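Mar 30, 2026

Up before the alarm. Oatmeal, coffee, bus. Got in early enough to have the locker room to myself and changed my insoles, which I have been meaning to do for weeks.

Jamila had the shift sheet up already. I am off packing until further notice and on hand grippers, upstairs, with Rokeya and two people from returns I only know by sight. Same pay grade. I asked about the night differential and she said she would find out. She said that last week too.

The Zurnow cells downstairs now do what our whole line used to do, at least for the small boxes. I walked past on the way up. Three arms going and Davoud standing at the screen with his arms folded. He used to run the tape machine and talk all day. Now he clears faults and signs for them. He told me the count for yesterday was 346 faults cleared across the cells, and most of them were the same one, a bag slipping out of the fingers. He said it like someone reading a water meter. I asked if he missed the tape machine and he said he missed sitting down.

Upstairs is the old sales floor. Carpet, quiet, tables with the cable holes still in them from when people had phones there. It is strange to do floor work in a room like that. My ears feel it more than anything. On the line I could not hear Anoma from one station over, and up here I can hear someone open a candy wrapper across the room.

The work is simple to say. You hold the gripper, you pick the thing up the way you would if it were your hand, you put it down, you go back to the start and do it again. The cells learn from it, or that's what we were told at the Trarkilico training. Rokeya is faster than I am. She was a seamstress before and has very steady hands. My quota is 215 good picks for the shift and hers is the same, but she was done well before me and sat doing her paperwork slowly so they wouldn't give her more.

A pick is thrown out if you hurry, if you drop it, or if you turn your wrist too far. I had 24 thrown out before lunch. Nearly all were wrist. Twelve years of packing and my wrist turns by itself when I set something down, to get the label facing out. Nusrat, who checks our work, was decent about it. She said to think of carrying a full cup. That helped for a while and then I forgot again.

Lunch with Anoma, who is still downstairs. She has been moved to the odd sizes, the things the cells can't take. Lamps, curtain rods, anything in a soft bag. She says it is heavier work now, since all the easy boxes are gone and what comes down the belt is one awkward thing after another. Before, you would get a curtain rod and then a run of little boxes and your back could rest. I had not thought about that. She is going to bring it up at the September review if there is still a line to review. I told her to bring it up now. She shrugged and gave me half her rice.

We talked about Lundico too. Her cousin is there and they let the packers go all at once when their machines came in, so I suppose we are doing better. Anoma doesn't think so. She thinks we are doing the same thing slower. I didn't have an answer. The letter we got says no one will be laid off "as a direct result" and we have both read that line more times than we should have.

Afternoon went better. I moved my chair back and did the picks standing and my wrist behaved. Only a few thrown out, and I got to quota with a little time left. The foam on the fingers is coming apart along the edges and I wrote that on the sheet. Nusrat says pads come from Uchida and they order them in batches. I kept working with mine as it was.
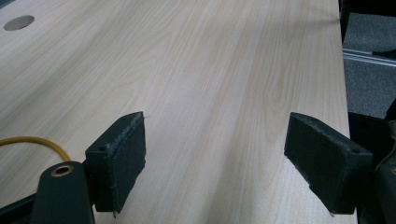 My table upstairs, between picks. Note the fuzz on the pads.

What I keep noticing is how tired I am, and where. Packing got me in the feet and lower back. This gets me in the thumb and behind the eyes. I came home feeling like I had done nothing and still couldn't open the pickle jar. I ran the thumb under hot water and it eased up some.

The other thing is talking. On the line you had to shout, so we only said what was worth shouting. Upstairs you could talk all day, but talking throws your picks off, so we don't. Rokeya and I said maybe ten words to each other between breaks. At the second break she showed me photos of her daughter's apartment and it felt like meeting her for the first time, though we have worked in the same building for years.

Jamila caught me at the door on the way out. She still doesn't know about the differential. She did say they want one of us to learn the fault screen with Davoud, 2 weeks of training, days only. She asked if I wanted my name down. I said yes before I had thought about it. On the bus I thought about it and I would still say yes, though it means losing nights for those weeks, and the car insurance is due.

Need to call the insurance people in the morning. Also buy a new jar opener, and find the other glove.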